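## 4. Running the carry-and-reach trials

Okay, this is the part you came for. If you've done section 3 the humanoid is standing, the cables are in and the Saltance logger is talking to it. What we're measuring is how much a load in one hand throws off the reach of the other, so please don't "improve" the order of the steps. I did that in March and lost a whole batch of trials!

1. Walk the tether route before you power up. The floor cable should lie in a wide, lazy curve with no loops near the feet.
2. Load the Owusu balance profile. Leave the gains alone, even if the sway looks a bit much to you (it looked a bit much to me too).
3. Hang the bucket in the right hand, by the rim, and let the arm drop to its side. Start with it empty for your baseline.
4. Set the left hand to open, fingers spread. We score the reach, and a closed hand shifts the wrist enough to muddy the numbers.
5. Press record, wait 4 seconds, then send the walk-and-reach command.
6. Do 40 trials per load, with a break after every 6 to let the knee motors cool down.

**Caution:** Keep one person on the e-stop the whole time, and I mean a hand on it. Deirdre Lenihan does this for our runs and she won't even hold a coffee.

**Note:** If the grip slips on the rim, bin the trial and mark it "G" in the log. Ama Eshun's analysis script skips anything marked that way, so you needn't renumber.

The bit that trips people up is the moment when the left arm comes up in mid-stride and the loaded side wants to lag.
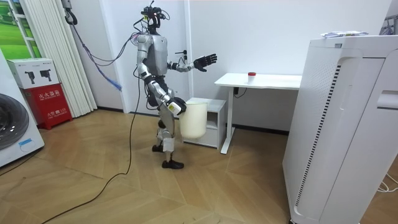 Your instinct will be to slow the gait down so the lag goes away. Please don't, it's the very behaviour we're trying to capture! Save both the joint log and the video under the same trial number, then copy them to the Zuneck folder before changing the load. Trí Mạc has the naming template if yours has gone walkabout.

Once the last load is done, take the bucket out of the hand *before* you drop to idle. Section 5 covers exporting the logs.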